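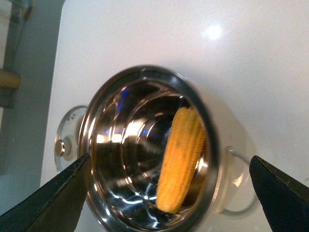 전기냄비를 새로 들이면 저는 무조건 옥수수부터 삶아요. 라면도 있고 달걀도 있지만, 첫 요리로는 옥수수가 제일 마음 편하더라고요. 양념이 필요 없고, 불 세기를 조금 틀려도 먹을 만하게 나오거든요! 냄비가 작으면 옥수수가 안 들어갈까 걱정하시는 분들이 많은데, 한 자루 정도는 이렇게 안쪽 벽에 비스듬히 기대면 됩니다. 억지로 눕히려고 반으로 부러뜨리지 마세요. 알이 튀어서 바닥 닦을 일만 생겨요(저는 7월 내내 냉장고 밑에서 옥수수 알을 주웠습니다).

이 부분은 그라누마(Granduma) 부엌살림 안내서의 '처음 쓰는 날' 편이에요. 상자에서 꺼내는 법과 보관법은 앞 편에 적어 두었으니, 여기서는 냄비를 식탁에 올린 다음부터 시작할게요.

시작하기 전에

준비물은 간단해요. 전기냄비와 뚜껑, 껍질 벗긴 옥수수, 물, 긴 집게, 마른행주. 소금은 취향대로 하시면 되는데, 저는 한 꼬집 넣는 쪽이고 같이 안내서를 쓰는 포루흐 모하마디 씨는 절대 안 넣는 쪽이에요. 둘이 아직도 합의를 못 봤습니다.

주의: 전기냄비는 제품마다 소비전력이 달라요. 제가 쓰는 멀티탭은 허용 용량이 2000와트인데, 여기에 전기주전자까지 같이 꽂지는 않아요. 냄비는 되도록 벽 콘센트에 혼자 꽂아 주세요. 코드가 식탁 모서리 밖으로 늘어져 있으면 지나가다 걸리기 쉬우니 뒤쪽으로 돌려 두시고요.

1단계. 자리 잡기

평평하고 물기 없는 곳에 냄비를 놓습니다. 다이얼이 내 쪽을 보게 놓으세요. 별것 아닌 것 같아도 다이얼이 뒤로 가 있으면 김이 올라오는 냄비 너머로 팔을 뻗게 돼요. 손잡이는 양옆으로 오게 하고, 뚜껑은 냄비 옆에 내려놓을 자리를 미리 비워 둡니다. 유리 뚜껑은 식탁 끝에서 손 한 뼘쯤 안쪽이 좋아요.

2단계. 안쪽 닦기

새 냄비라면 속을 꼭 한 번 닦고 쓰세요. 스테인리스는 반짝반짝해서 깨끗해 보이지만 처음 닦을 때 행주에 거뭇한 게 묻어 나오는 경우가 있어요. 저는 키친타월에 식용유를 조금 묻혀 안쪽 벽과 테두리를 문지르고, 그다음 주방 세제로 씻어요. 묻어 나오는 게 없을 때까지 반복하시면 됩니다.

참고: 속 냄비가 분리되지 않는 모델은 통째로 물에 담그면 안 돼요. 젖은 스펀지로 안만 닦고, 헹굴 때도 다이얼 쪽으로 물이 흐르지 않게 살살 기울여 주세요. 분리형인지 아닌지는 제품 설명서에서 먼저 확인하시고요.

3단계. 재료를 옆에 꺼내 두기

물을 붓기 전에 냄비와 옥수수를 나란히 놓고 눈으로 크기를 한번 맞춰 보세요. 저는 이 순서를 건너뛰었다가 물을 다 끓여 놓고 옥수수가 삐죽 튀어나와 뚜껑이 안 닫힌 적이 있어요. 길다 싶으면 이때 밑동을 조금 잘라 냅니다. 수염도 이때 떼면 편해요. 마른 손으로 뾰족한 쪽에서 밑동 쪽으로 쓸어내리면 꽤 잘 떨어집니다.

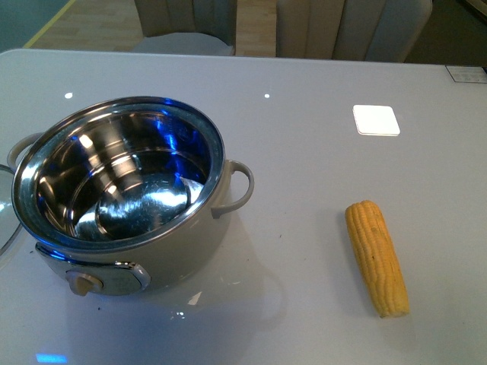 그림 2. 물을 붓기 전, 빈 냄비와 껍질 벗긴 옥수수

4단계. 물 붓고 옥수수 넣기

찬물을 먼저 붓고 옥수수를 넣어요. 물은 옥수수가 잠길 만큼이면 충분한데, 냄비에 최대선이 있으면 그 선을 넘기지 마세요. 비스듬히 세워서 위쪽이 물 밖으로 나온다면 중간에 한 번 뒤집어 주면 되니까 욕심내서 찰랑찰랑하게 붓지 않으셔도 됩니다. 끓어 넘치면 다이얼 주변까지 물이 타고 내려가요, 정말로요.

5단계. 다이얼 돌리기

뚜껑을 덮고 플러그를 꽂은 다음, 다이얼을 제일 센 쪽으로 돌립니다. 물이 팔팔 끓기 시작하면 중간으로 낮추세요. 초당옥수수는 금방 익으니 끓고 나서 5분이면 되고, 찰옥수수는 30분 넘게 느긋하게 삶아야 쫀득해져요. 몬트리 인타라숙 씨는 찰옥수수를 아예 불을 끈 채로 10분 더 뜸 들이라고 알려 주셨는데, 따라 해 보니 저도 그쪽이 더 맛있었어요.

주의: 뚜껑을 열 때는 얼굴에서 먼 쪽부터 들어 올려 주세요. 김이 한꺼번에 올라옵니다. 손잡이도 뜨거울 수 있으니 마른행주로 잡으세요. 젖은 행주는 열이 금방 손까지 와요.

6단계. 꺼내고 식히기

다이얼을 끔으로 돌리고 플러그를 뽑은 뒤, 긴 집게로 옥수수의 굵은 쪽을 잡아 꺼냅니다. 체에 잠깐 세워 두면 물이 쪽 빠져요. 다음 자루를 이어서 삶으실 거면 물이 줄어든 만큼만 보충하고, 새 옥수수는 냄비 오른쪽이든 왼쪽이든 손이 편한 쪽에 꺼내 두세요. 저는 오른손잡이라 늘 오른쪽이에요.
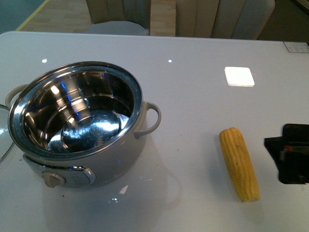 7단계. 뒷정리

냄비가 완전히 식으면 물을 버리고 안쪽을 닦습니다. 바닥에 하얀 얼룩이나 무지갯빛 자국이 남았다면 물에 식초를 한 숟갈 타서 잠깐 끓였다가 헹구면 대부분 없어져요. 유리 뚜껑은 따로 씻어서 물기를 닦고, 뜨거울 때 찬물을 끼얹는 건 피해 주세요. 식탁에 떨어진 부스러기는 젖은 행주보다 마른행주로 먼저 모으는 편이 덜 번져요.

다 마르면 뚜껑을 뒤집어 얹어 보관하시면 됩니다. 달걀 삶기는 다음 편에서 이어 갈게요!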